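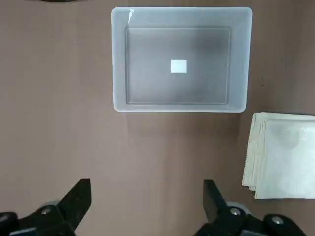 Jiahui Xu would like it known that a box is the last thing you buy. People go out and get the bins first, she says, because bins are cheap and feel like progress, and then they stand in the kitchen holding seven of them and no plan.

She has been sorting out other people's linens for long enough to have opinions on the matter, and I have been stuffing mine into a drawer for long enough to need them. We met on Fri 8 October in the back room at Andolwood, where she teaches an evening class called, with no attempt at glamour, Folding. I had expected candles, possibly a gong. I got a big brown table, a stack of pale folded cloths and a see-through plastic bin.

"You were hoping for something prettier," she said.

I said I was hoping for something I could do at home without crying.

"Then you want the cloths. Everybody has cloths. They have napkins they got married with. They have dish towels from a gift shop in a town they didn't like."

Her own household, she admits, owned 196 napkins at its peak. Most came from an aunt who ran a banquet hall and retired with the inventory. It took Xu a whole January to go through them, and she kept the ones that lay flat. The others went to a neighbor who paints.

The method, as far as I could follow it, starts with the bin and works backward. You measure the floor of the thing, not the top, as the sides slope and the top will lie to you. Then you fold to the floor. Her students always measure the rim. They go home pleased and come back the next week with a stack that is an inch too wide and bent up at the edges like a stale sandwich. 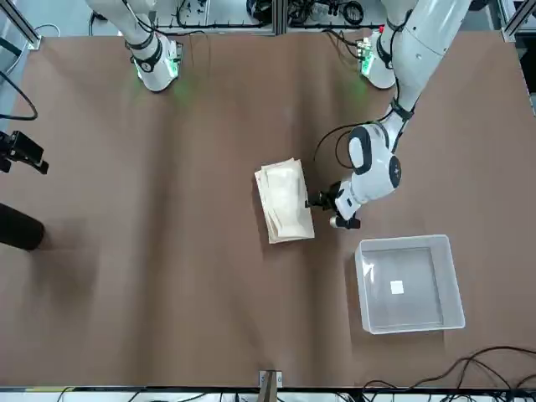 After that comes what she calls squaring up, and I call patting. The stack gets set down on the table, folds all on one side, and you press the edges in with the flats of your hands until nothing sticks out. I patted mine for a good while. It looked like a pile of laundry that had been told to behave.

"Leave it alone now," she said. "You're just petting it."

I asked whether a person might skip the stack and drop the cloths straight in, one at a time. She looked at me the way my dentist does. You can, she said, if you like taking everything out again to find the one on the bottom.

She is also firm about clear plastic. Wicker she will not discuss. Lids she puts up with in a basement, but in a kitchen she considers a lid "a place to put mail." Her first bins came from Fotico and are still in use. She did once try a handsome felt container by Þórarinsdóttir, a gift, and it now holds onions.

Labels were a surprise. I assumed she would be for them. She used to be, she said, and owned a label maker, a Grudik, which she ran through some 1000 labels before it occurred to her that she was labeling things she could see. TOWELS, it said, on a clear box of towels. Her son labeled the cat's dish CAT. She took the batteries out.

So how much should go in a bin? Two fingers of space above the top cloth, she said, and I wrote that down, and then we spent some minutes disagreeing about whose fingers.
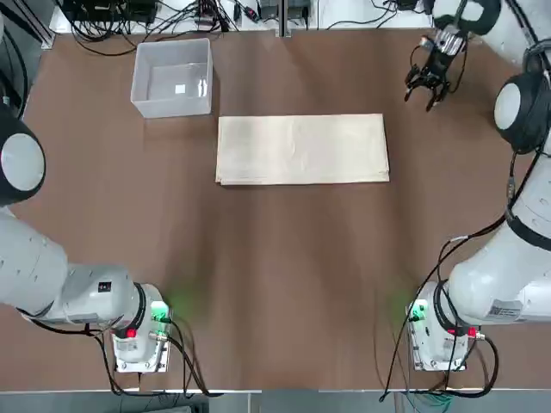
Isn't it all a bit much for dish towels, my sister wanted to know, when I called her that night to report. She keeps hers in a heap on top of the dryer and has never once failed to find one.

I passed this along to Xu, expecting a fight. She took it very well.

"A heap is fine," she said. "If she knows what's in the heap. Does she?"

I called my sister back. There was a long silence and the sound of a dryer door. She has since found a pillowcase, a bathing suit and a tablecloth she accused me of borrowing in January.

The class runs again after the holidays. Bring your own cloths, ironed or not, and leave the bins at home until she has seen what you've got.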